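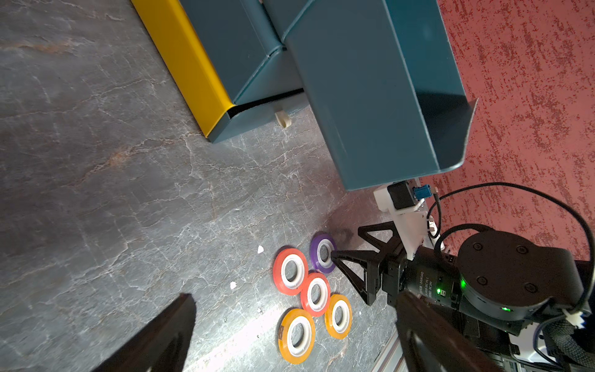 Removing a water ring from a marble benchtop

Posted by Kazuhiro Ebihara, October 11, 2025

We moved into a flat in Skirnstead with a marble benchtop the previous owners described as "very low maintenance". It now has a dull ring where a glass of lemon cordial spent the night. I've tried dish soap, then more dish soap, then resentment. A bloke at the hardware shop sold me a $60 bottle of Kozma stone sealer, which has sealed the ring in nicely, as far as I can tell. Is there a way to fix this at home, or do I put a fruit bowl on it and never speak of it again?

Jenő Deák

That's an etch mark, so scrubbing won't shift it. The acid in the lemon has eaten the polish off the stone. What you want is marble polishing powder (the tin oxide sort) and a damp felt pad.

First get the sealer off the spot with whatever stripper the maker recommends, and let it dry overnight. Then a teaspoon of powder, a splash of water, and small circles until your arm asks what it did wrong. Wipe, look at it side-on against the window, go again. My own ring took three rounds and most of a cricket match. Try a hidden corner first. If your top has a honed finish, skip all this, or you'll swap a dull ring for a shiny one.

If you can feel a dip with your fingernail, ring a stone restorer. I was quoted $170 for one spot and $963 for the whole kitchen, and the difference bought me a very nice felt pad.

plollivent_pete

vinegar and bicarb, works on everything

Jenő Deák

Please don't put vinegar on marble. It's what the lemon did, only on purpose.

Grivholm Gran

I've had marble for years and it's rings from one end to the other. Coasters come out in December when the family visits, and they all put their glasses down next to them. Fruit bowl, dear – a big one.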